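Minutes of the Household Trials Working Group, Birnosley
Held in the upstairs meeting room, July 30, 2018

In the chair: Olga Quintana
Minutes: Severino Miranda

1. Welcome and previous minutes

Olga welcomed everyone and thanked them for turning up on such a foul morning, and particularly the two new members from the Deltberg office, who had driven down through the rain. The previous minutes were accepted with one correction: the spare battery cabinet is to be labelled in yellow, as the electricians asked, and the word "orange" will be struck out.

2. The stop fault in the kitchen

Most of the morning went on this item, and the minute-taker apologises in advance for its length. Severino went over the fault for the benefit of those who had been away. During a dish-handling run the operator called a stop and pressed the handheld button. The legs locked as they should, but the right arm carried on with the movement it had already been given and only came to rest when that movement was finished. The arm touched the edge of the counter on its way through. No one was hurt, and Olga said how very glad she was to be able to begin with that.

The logs put the delay between the button and the arm coming to rest at 1,985 milliseconds. Our own limit, written into the trial rules when we took over the kitchen, is 100 milliseconds for any powered joint. The legs were inside the limit and the arm was a very long way outside it, and the meeting agreed that the matter should be recorded as a safety failure. Calling it a nuisance fault, as the first entry in the log did, was felt to be a bit too kind to ourselves.

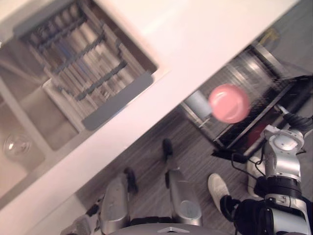

Severino then explained what he and the Deltberg people believe went wrong. The stop message goes first to the leg controller, which passes it along to the arms. After the last update to the Barroso motion software, the arm controller began placing that message at the end of its queue, behind whatever moves were waiting there. With an empty queue you would never notice. With a long reach already planned, the arm politely finishes its work and then stops. He was able to repeat the fault on the bench with the arm clamped and a good clear space around it.

There was a long and useful discussion about why our checks had missed it. The daily stop test is done with the robot standing still, so the queue is always empty and the test always passes. Entry 326 in the fault log, from an earlier month, mentions a "lazy arm" after a stop and was closed without anyone following it up. Severino said he had closed it himself and was sorry for it. Olga thanked him for being so frank, and said she would much sooner have a log full of half-understood entries than a tidy one with gaps.

The question of standing distance came up as well. The rules tell people to stay clear of a moving arm, but they give no distance, and everyone has their own idea of what clear means. One of the new members suggested tape on the floor. It was pointed out that a walking robot takes its reach along with it – tape would only suit tasks done from one spot – and the meeting came round to a written distance measured from the shoulder, with the wording to be settled by the next meeting.

Agreed:
Walking and arm trials with people in the kitchen are suspended until the stop has been rewired and retested.
The stop is to reach each arm directly, by its own line, and cut motor power without waiting on any software.
The daily test will be done with the arm in motion, and the time written down.
Entry 326 is reopened and joined to the present report.
The Barroso update is to be rolled back on both machines.

Actions: Severino for the wiring and the rollback; Olga for the revised rules and a letter to Kisano, who have the same arm controller and ought to hear of this from us directly.

3. Cable covers

Held over, as time was getting on. Olga asked that members look at the sleeve samples on the shelf by the door and leave their preferences on the sheet.

4. Other business

The tea money is short again. The autumn open day will be in October, and whether there is a live demonstration will depend on item 2. The meeting closed in time for lunch, with thanks to the Deltberg visitors for the lovely lemon slice.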